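Household Energy and Small Appliances: Handout 2
Department of Domestic and Consumer Studies, Dosotbridge College
February. Prepared by the module teaching staff

Purpose of this handout

This handout supports the second lecture of the module and should be read before the seminar on Sunday. Students are expected to be able to tell power from energy, to estimate the energy used by a kitchen task, and to comment on the limits of such an estimate.

1. Power and energy

Power is the rate at which an appliance draws energy and is measured in watts. Energy is power multiplied by time and is billed in kilowatt-hours. A kettle has a high power rating but is on for a short time. A slow cooker has a low rating and is on for most of the day. Students regularly lose marks by comparing the ratings of two appliances and treating the result as a comparison of cost.

The rating plate gives the greatest power the appliance is designed to draw. Many heating appliances switch on and off under the control of a thermostat, and their average draw over an hour may be well below the figure on the plate.

2. Heating water and raising steam

Warming water and turning it into steam are separate stages and must be calculated separately. The second needs far more energy for each gram of water. In steaming, heat is given up to the food as the steam condenses on its surface. A perforated tray lets the steam rise while holding the food above the water, and a lid limits the loss of steam to the room.

It follows that the amount of water placed in the base matters. Water that is heated and then poured away has been paid for. The base should nevertheless never be allowed to boil dry, and the maker's minimum level is to be observed in all practical work. 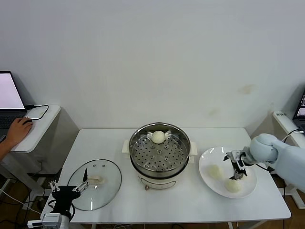

3. The Nyanda household survey

The Nyanda survey asked households to keep a diary of kitchen appliance use. Diaries were issued to 1,508 households and 1,138 were returned. After incomplete entries had been removed, 1,049 remained for analysis.

Students should consider who is likely to have failed to return a diary. Households with irregular working hours may be under-represented, and these may be the households whose cooking habits differ most from the rest. The survey also relied on people writing down times from memory, often at the end of the day.

Further entries were collected in Prikstead using a plug-in meter. These should not be added to the diary results, as the two methods do not measure the same thing.

4. Recording and working up results

Readings are to be entered in the Grekier workbook, which is available on the college network. Enter the meter reading at the start and end of each task, the time of each reading, and the mass of water used. Do not round until the final step. Units must appear at the head of every column. 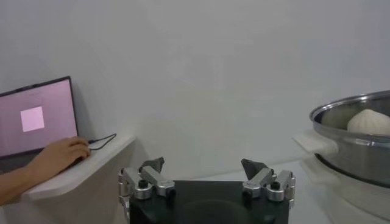 Fig. 2. Laptop and corded mouse in use at a wall shelf.

Computers and other equipment left on at the same socket as the meter will be included in its reading. They must be moved to another socket before the task begins.

5. Preparation for the seminar

Read sections 1 to 3 and attempt the following in writing:

(a) State why a rating plate may overstate the energy used in an hour.
(b) Calculate the return rate of the Nyanda survey and the share of returned diaries kept for analysis.
(c) Suggest one change to the diary that would make its timings more reliable.

Written answers should not exceed one side. Late work is dealt with under the usual college rules.

Comments

Is the return rate in (b) worked out on the diaries issued or on the ones kept? The wording could be read either way.

Reply from teaching staff: On the diaries issued. The second part of the question uses the diaries returned.

The workbook will not open on the library machines. It is fine at home.

Thank you for section 2, I had been treating boiling as one stage all the way through my coursework.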